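Demonstration group: notes for August

The Voria bench has moved to the two-handed protocol. All recording since the start of the month has been done with the hand-held grippers, and the old arrangement, in which an operator drove both arms from the leader pair across the room, is kept for contact tests only. The change was agreed after Akosua Dankwa compared the two methods on the same task and the same operators. Remote driving gave cleaner joint data and far fewer episodes per hour. The hand-held method gives the pose of each gripper and the opening of its jaws, and leaves the arm's joint angles to be solved afterwards.

The task set for this period is container loading. The operator starts with both grippers at rest, opens or steadies the container with one hand, picks up the object with the other, places it, withdraws, and returns both grippers to the start. An episode that does not return to the start is marked incomplete even if the placement was good. Episodes longer than 40 seconds are also set aside, as most of them contain a pause in which the operator is thinking, and the policy learns the pause.

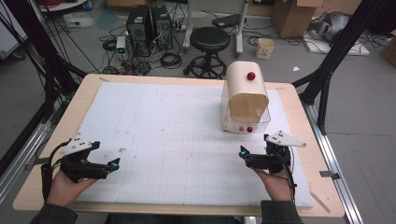
Start poses were the largest source of trouble in the first batch. Takeshi Honda plotted the opening position of each gripper across the batch and found that operators drifted towards their own dominant side as a session went on, in one case by more than the width of the jaw. The drift did no harm to single-arm tasks and was fatal to this one, where the two grippers must not cross. Operators are now asked to begin with the jaws open and turned inwards, so that the left gripper points right and the right gripper points left, and to hold that pose until the tone. The container stays well back, behind the right gripper, which leaves the front of the board clear for the first movement. The sheet is held down with tan tape near its corners and should be checked at the start of each session. If it has shifted, the session gets a new calibration number. Please do not press it back into place and carry on.

Speed needs a note as well. The pose tracking is reliable at ordinary handling speed and poor when the wrist is flicked. Two operators had learnt to shake off a sticking object with a quick turn of the wrist, and those segments show a jump in the recovered path that no arm could follow. Chiharu Murakami has added a check that rejects any episode with such a jump, and the rejection now appears on the bench display before the next episode begins. If the same operator is rejected twice in a row, stop and review the last recording together before going on.

Jaw opening is logged as a distance between pads. It was formerly logged as a fraction of full travel, which made the two grippers look alike when they were not. The left unit closes slightly further than the right. Conversion of the older files is finished and the originals have been kept in the Ichikawa archive under their old names.

On grasping, the guidance is unchanged: close until the object is held, then stop closing. Several operators squeeze harder during transport, which reads as a second grasp in the log and splits the episode in the wrong place. Small round objects are the worst for this. Hold them with steady pressure, move over the opening, and release only when the hand is still. 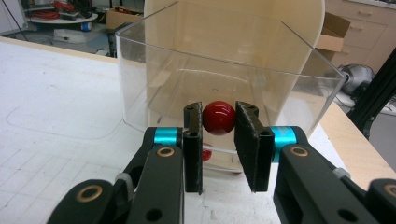 Why not record the same motion once and play it back?

Playback works only while the object and the container are where they were during the recording. The trained policy has to cope with both of them moving, so the demonstrations must vary too. Each block of 100 episodes therefore uses a fresh list of start positions, drawn up in advance by Genji Kawaguchi, and the operator follows the list in order. Choosing positions by eye gives a set that looks varied and is concentrated near the middle of the board.

The count at the end of the last block stood at 491 accepted episodes. Rejections were mostly for incomplete returns, followed by tracking loss when one gripper passed in front of the other. The second kind can be reduced by a change in technique. Keep the steadying hand low and to the outside, and bring the working hand over it from the rear. Akosua has recorded a short set in this manner, and new operators should watch it before their first session.

Ľubomír Bednárik has been testing the first policy on the Trimetti arms. Results are mixed. Approach and grasp are good from nearly every start position. Placement is good when the container is square to the board and falls off when it is turned. In the failed runs the arm reaches the correct height, hesitates over the rim, and opens too soon. His view is that the demonstrations with turned containers are too few and too alike, and the next two blocks have been weighted accordingly. He has also asked for a small number of recovery episodes, in which the operator begins with the object already misplaced and puts it right. These are to be tagged as recoveries at the time of recording. Tagging them later from the video proved slow, and two people tagging the same files did not agree.

Remote control will still be used for the lid task. Opening a stiff lid depends on force, the hand-held grippers do not measure force, and the operators supply it without noticing. The leader pair at least shows when the arm is near its limit. Lid sessions are booked through Takeshi and run in the mornings, when the network is quiet and the delay is steady.

Care of the board has come up again. The grid is a reference for setting out objects by hand and is not used by the tracking software, which takes its calibration from a separate target. 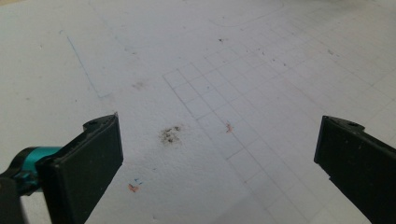
Redrawing a line during a block is therefore harmless to the pose data but does change what the cameras see, and the policy is trained on what the cameras see. Leave the surface alone until a block is finished. Changes between blocks are welcome, provided they are entered in the log with the block number. Genji would like a few blocks recorded on a different surface altogether, to find out how much the policy leans on the present one, and this will be fitted in once the turned-container blocks are complete.

Two small items on equipment. Cables should leave the back of the gripper in a loose curve and run down the outside of the wrist, as a cable pulled tight across the hand alters how the operator turns it. Finger pads are to be inspected at the end of each block and changed as a pair, left and right together, with both serial numbers noted. Spare pads have been ordered from Zukby and will be kept in the drawer under the charging station.

Operators who have not yet done the two-handed familiarisation should send Chiharu their free afternoons. It takes one session, and none of the episodes recorded in it are kept.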